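Skadura Neighbours Help Board
Home & Appliances > Laundry

Is there a machine that folds laundry yet? or do I just give up

prairie_dot

Okay quick one before hockey pickup. Family of five, laundry mountain on the chesterfield, permanent. I already have a robot vacuum (Vorkent, the round grey one, gets stuck under the hutch but fine, I love it) and it got me thinking. Why is there no Vorkent for folding. My brother-in-law swears there is one and that he saw it for $2245 on some site called Skonar, "pre-order". He also put a deposit on a flying lawn thing so.

What I want:
– takes a basket of dry stuff
– folds tees, hoodies, kids' pyjamas
– doesn't need me standing there feeding it one sleeve at a time

Don't care if it's slow. Could run all night in the basement for all I care. Don't care about fitted sheets, I've made my peace with those, they go in a ball.

Also curious if anybody here works around this stuff. My sister runs the back half of Sharifi Cleaners on the highway and she says even they do shirts by hand after the press, which surprised me. I figured the shops had it sorted years ago. Is it a money thing or can the machines really not do it? Not looking for a lecture on why the kids should do it. They should. They don't.

Budget up to that 2245 if it's real. Thanks in advance, sorry for the typos, on my phone in the truck.

gord_b_basement

No. Save your money.

Longer version. The fold machines that exist come in two kinds. Big ones in hospital and hotel laundries, for sheets and towels, size of a minivan, flat stuff only, and a person at the front end clipping the corners in. Then the home ones, which keep getting announced and keep not arriving. You clip the shirt on yourself. By the time you've clipped it you could have folded it. I timed my wife once, 8 seconds a tee. She was not pleased about being timed.

I don't know Skonar. Pre-order with no shipping date is a deposit on a picture in my books. If the site only shows a computer drawing of it in a nice white laundry room, walk away.

What I did instead was a folding board, the flip-flap plastic kind, ten bucks or so. My youngest thinks it's a toy. Two loads a week out of him before he figured it out.

prairie_dot

lol ok the board is a good idea. Still want to know WHY though. They can build a whole car with robot arms and not do a t-shirt??

gord_b_basement

Car door's the same shape every time. Beyond that ask somebody smarter.

Best reply, chosen by prairie_dot
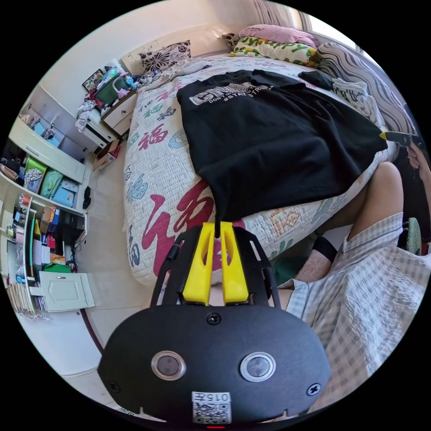 Black tee over a white quilted bedspread. The print by the collar has DON'T and #STAY STRONG in it. 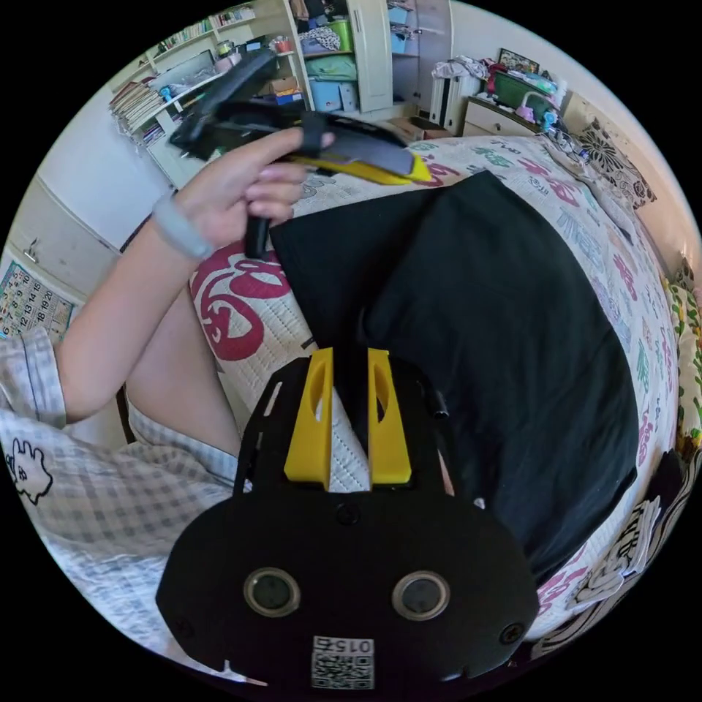
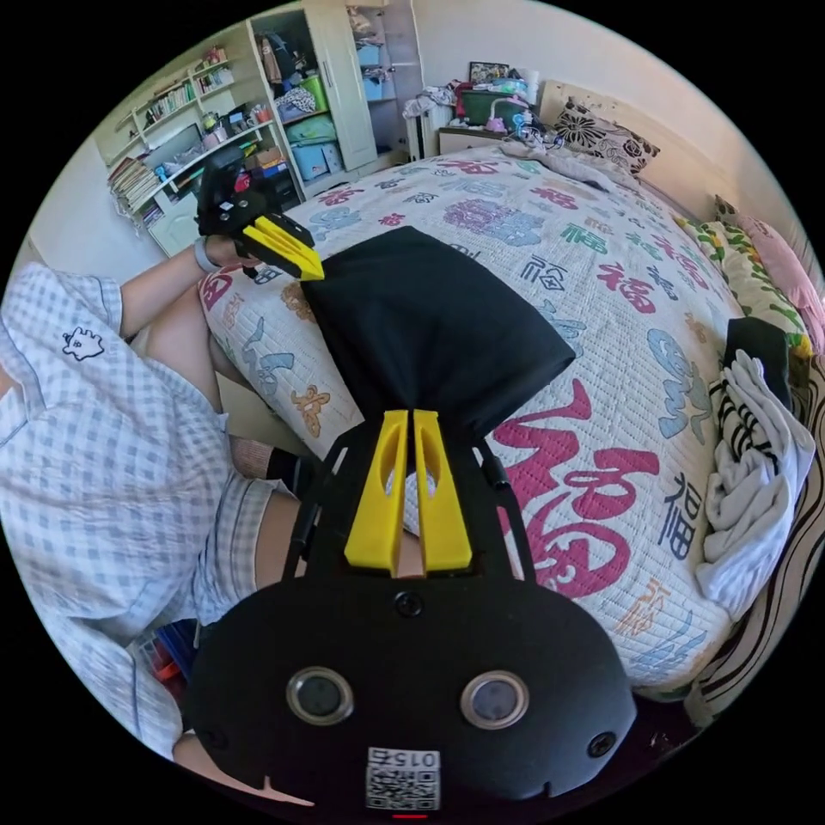
Folded, or folded-ish. 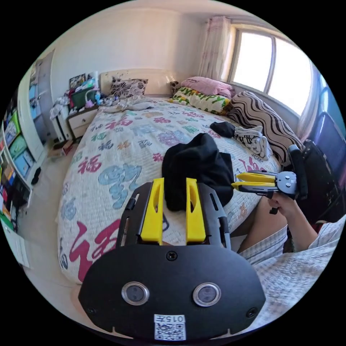
Posted by: Keyvan Akbari | April 29, 2023 | Skadura | Home & Appliances

Gord's right about the car door so I'll start there. Typing this fast, supper's on.

Robots are great at a thing that stays the same shape. Door, bracket, box. You tell the arm where to go and it goes there all day long. Cloth has no shape of its own. Pick a shirt up by the hem and it's one thing, by the shoulder it's another, drop it and you get a third one you've never seen before. I work on a line that packs filters (the Vorkent plant, but the industrial side, not your vacuum) and even the mesh bags give us grief. A floppy bag, that's all it is. The arm grabs, the bag swings, the seam ends up on the wrong side, line stops, I walk over.

Now look at the pictures, they're what you'd call the easy version. One garment. On a bed. Two-fingered grippers, yellow fingers, and a person sitting right there with a hand on one of them. Still a harder job than it looks:

Black on white is kind to a camera, you can find the edge of the cloth. But a black shirt on itself? Where does the sleeve stop and the body start? People tug it and feel. Most machines look and guess. In the third one the cloth is down to a folded bundle and I couldn't tell you from here which layer is the sleeve, and I've been folding shirts for 30-odd years.

Then the bedspread. Quilted, big coloured characters printed all over it. Lovely thing, but a busy background gives the camera a pile of edges that have nothing to do with the laundry. And quilting is soft, so when the fingers push down the surface goes down too. Try it on your own bed. Put a tee flat on a comforter and pinch just the tee with your finger and thumb, no blanket. Now do it with mitts on. That's roughly the feel you get from a gripper unless somebody's put decent sensing in it.

And the pinch. First picture, fingers have a fold of the shirt between them. Last one, the cloth's all crumpled where it's held. Grabbing is the bit robots can do okay now. Grabbing exactly one layer, at the right corner, and laying it down without dragging the rest along – that's where it falls apart. Try for one layer and you get two, or none, or a bit of the blanket.

Also the rest of the room!! Pillows up at the head of the bed, a nightstand that's full, shelves, stuff on the floor. Looks like my place. Looks like everybody's place. A demo video gives the robot a bare table and one clean shirt already spread out. Your chesterfield mountain isn't that. Somebody has to find the one sock in the middle of it, decide it's a sock, find which way is up, and that's before any folding.

So on to what you asked:

Can they do it at all? Sort of. In labs, yes, a tee on a table, with retries. I've seen clips where it does a nice square fold and the video has a little "4x" in the corner. Watch for that. Always watch for the speed-up.

Can you buy one that does a basket on its own, today, for 2245? I don't know of one. If the Skonar thing is real I'd want to see it do a hoodie, from a heap, in one take, no cuts. Ask them. A company that has it working will send you the clip the same day. If you get a brochure back, well.

Is it money or is it skill? Both. For a shop like Sharifi the sums don't work. Say a person does 100 shirts, a tall stack anyway, and they also spot the missing button, the stain, the kid's name tag in the wrong pile. Machine does the fold and misses the button. So you're paying for the machine and for somebody to check the machine. The hotels get away with it becuase a sheet is a sheet.

What machines DO handle at home right now, from my own house and my folks':
– Floors, yes, if you pick up first. Cords are the enemy
– Dishes, we've all had that robot for decades and forgot it's one
– Lawn, okay on a flat yard, useless on mine
– Windows, tried one. It fell off. It was tethered, still
– Litter box, my mom swears by hers, the cat doesn't
– Anything with cloth in it: wash and dry, and then it's you

Shop floor's about the same split. Heavy, repeated, same spot every time, give it to the arm. Bags, hoses, cables, gloves, anything that droops, a person does it. We have a fella who does nothing but feed floppy gaskets and he is the hardest guy in the building to replace.

My guess for a proper one that empties the dryer and puts away, at a price like a fridge? I said 2042 at the lunch table and got laughed at from both sides, half of them think five years and the other half think never. Wouldn't be shocked to be wrong early. The grippers themselves are getting cheap and simple, it's knowing what to do with them that's slow.

In the meantime, what cut ours down most:
Do the folding on a hard flat top, kitchen table or the dryer lid, not the bed. Same reason as above, soft surface fights you too.
Hang what you can straight out of the dryer.
One basket per kid, undies and pyjamas never get folded, just go in a drawer. We quit folding those in December and not one person has noticed.
And yeah the flip board. Gord's right again. Get the bigger size, the small one's no good for a men's large.

Oh, and your brother-in-law. If he does put money down tell him to use a credit card so he can dispute it. Definately not e-transfer.

prairie_dot

This is great, thank you. Sent it to him. He says 2042 is "defeatist". Emailed Skonar asking for the hoodie video, will post if they answer.

Tried the mitts thing with my daughter on her comforter, we got the blanket every single time.

Also what board did you get, is the bigger one the one with the blue flaps?

Keyvan Akbari

Don't remember a brand, ours is grey. Measure it, open it should be wider than the shirt with the sleeves tucked. The one at the hardware store by the rink was too small, took it back.

loonie_toons_77

my mother in law folds. best machine there is, runs on tea

3 people found this helpful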